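Bench Electronics Forum > Repair and Rework > Cables and connectors

Thread: Harness with bare ends on one side, what order do you fit it?

cinell_bench
Posted 12th April

I am refitting a control board that came back from a Rellix enclosure. The board is out of the case and on a tray. The harness is a short one I took over with the job: red and black between two small black plugs, plus a green and a black that end bare. There is no drawing. The service sheet covers the board, lists the harness as part 657, and gives a length of 200 mm with no pinout.

Two questions. First, do you terminate the bare ends before or after the plugs go in? Second, is there any reason to think green is ground here? The previous tech's notes say "green = earth, obviously," and I don't like the word obviously.

tmajumder
Replied

Terminate first, plug in last. With a plug seated, every tug on the free end while you strip or crimp goes into the header. On an older board that can be enough to crack a joint.

On the color, assume nothing. On low-voltage harnesses green gets used for signal, sense, tach, whatever the assembler had on the reel. Meter it.

Tania Majumder

ohm_on_the_range
Replied

Disagree on the order. I seat the plugs first, route the wires where they will live, mark the length, then unplug and terminate. If you crimp on the bench without a trial fit you end up with a wire that is 8 mm short and a connector you can't reuse.

tmajumder
Replied

You unplugged it before you crimped. We agree.

ohm_on_the_range
Replied

We agree on half of it. You left out the trial fit.

cinell_bench
Replied

Trial fit makes sense. The board is green, on a gray tray, and the tray is on a white base plate. It has a row of white pin headers along one edge, a black multi-pin header on the right and a metal connector port at the corner. Work surface is a white folding table. I keep the harness on the table beside the tray until the board has been checked over.
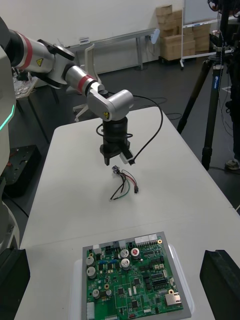
The capacitors are the taller parts, and they are what I am trying to keep the wires away from. My first routing idea ran straight across the middle of the board, which is the shortest path but puts the insulation against two of the cans. Going around the edge costs more wire, and I don't know yet whether 200 mm is enough.

padlift
Replied

Go around the edge. Cans run warm under load and PVC insulation softens over time. If the length won't do it, make a new harness. Don't splice.

Also, get the tray off that base plate or clamp the two together. A tray that slides while you are pressing a plug home is how pins get bent.

ohm_on_the_range
Replied

Nothing wrong with a splice if it is done with proper adhesive-lined heat shrink and supported on both sides. I have had spliced harnesses in service since last August without a failure.

padlift
Replied

Eight months is a short test.

drikine_user
Replied

Has anyone asked whether the two black wires are common? If the black that ends bare reads through to the black in the plugged pair, you have supply, return, and one signal, and the green question mostly answers itself. If they are isolated, stop and find a drawing.

cinell_bench
Replied

Metered it with nothing connected. The bare black reads through to the black at the first plug, 0.2 ohm. Green goes to a separate position in the same plug. No continuity between green and either black.

So green is not tied to black in the harness. It could still be tied on the board.

tmajumder
Replied

Correct. Check the mating pin against the shell of that metal port with the board unpowered. If it is open, treat green as signal and strike the note from the job sheet so the next person doesn't wire it to chassis.

padlift
Replied

And put a sleeve over both bare tips while you do it. Loose strands near a populated board are a short waiting for a supply.

cinell_bench
Replied

Both sleeved. Green pin to port shell is open in both directions. I'm treating it as signal.

For the length, I ran a piece of string around the edge with the bends I want and measured it. It came out longer than 200 mm, so the original was never routed that way. I have ordered wire and housings from Mondal and will make a new one with the same colors, except that green becomes yellow.

ohm_on_the_range
Replied

Don't change the color. The next tech will compare it against the sheet.

cinell_bench
Replied

The sheet doesn't list colors.

ohm_on_the_range
Replied

Then label both ends and use whatever you like.

drikine_user
Replied

Post the finished length when you have it. I have the same enclosure here and the same part number with nothing behind it.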